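So I told Annick I'd be at the Vevgate ferry by seven, and I meant it, I really did! But then Rhodri Price called to say my aunt's piano had sold for 70 dollars (70! she'd turned down 1000 for it once) and the buyer wanted it gone that night.

I drove over in my slippers. The buyer was a kid of maybe nineteen with a borrowed truck and no rope. He sat down and played the only hymn my aunt ever got right - wrong note in the second line and everything.

I missed the ferry. Annick took it without me, and she kept my sandwich.
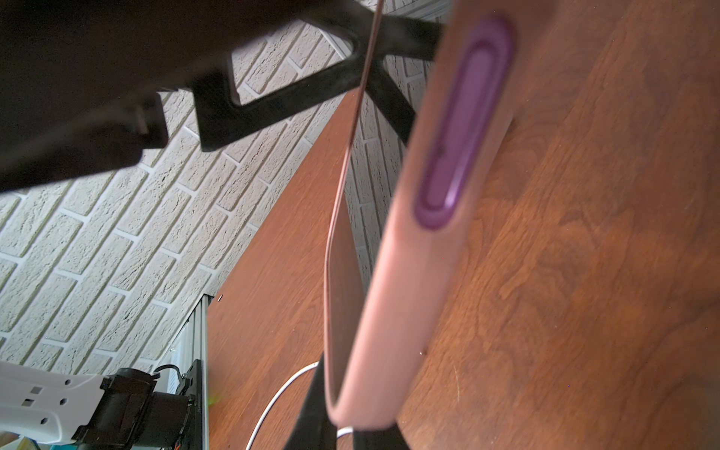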